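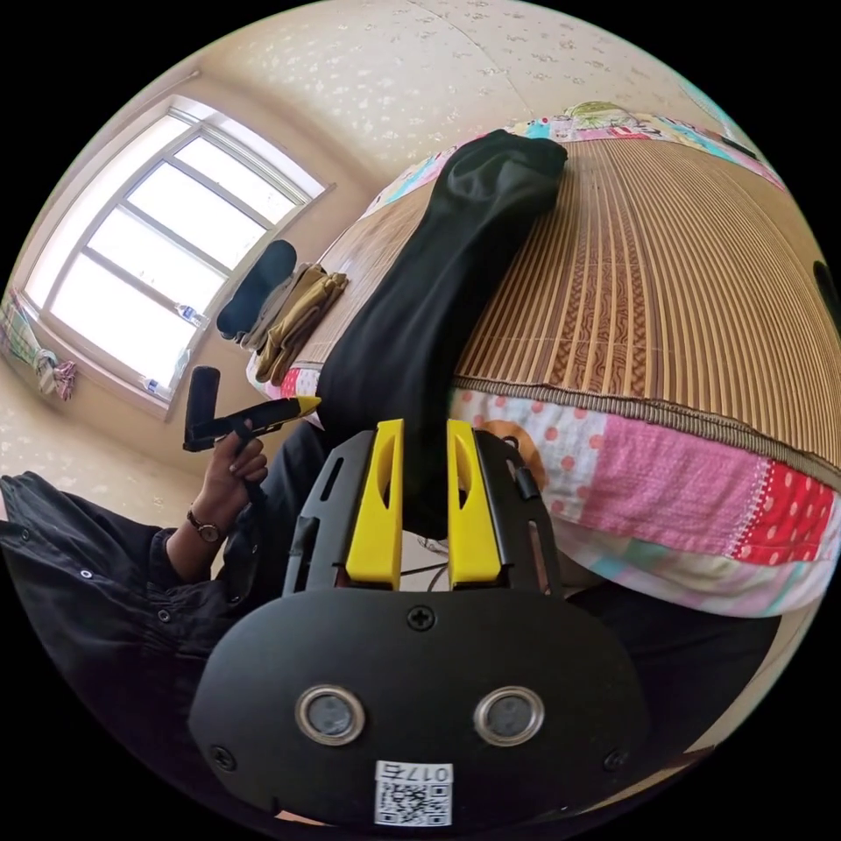

Sorting and Folding Socks on the Bed

A bed is the best folding table in most homes. It's wide, it's at a decent height, and you have to clear it before you can go to sleep, so the job gets finished.

Make the bed first. Pull the quilt straight and let it hang over the side. If you sleep on a bamboo or rattan mat, leave it on top. Socks lie flat on it and dark ones are easy to see against the tan. On a navy or black bedspread, put down a light towel.

Long black socks

These cause the most trouble. Two pairs bought a year apart will look the same in the basket and different on your feet. Lay each one out full length, smooth the creases from the toe up, and compare length first, then the cuff, then the heel. Do this in daylight if you can - black and navy are hard to tell apart under a bedroom lamp.

To fold a pair, put one on top of the other with toes together. Bring the toe end up to the middle, then fold the cuff down over it. Don't ball them. Balling stretches the top band, and long socks with a tired band end up around your ankles.

Thin stockings

Pick these up by the toe with your fingertips, and take off any rings. Check the edge of the mat for loose splinters before you lay anything sheer on it. A braided cloth border is kinder than bare slats. Roll stockings loosely and keep them in a small bag of their own.

Single socks

Keep odd ones in a shoebox and go through it every October. Graça Correia, who sent in the toe-to-middle fold, gives hers two washes to find a partner and then cuts them up for dusters.

Caring for the mat

Wipe it along the slats with a wrung-out cloth, never across them. Let it dry fully before you put laundry back on it. Store it rolled, and don't fold it - the slats will crack at the crease.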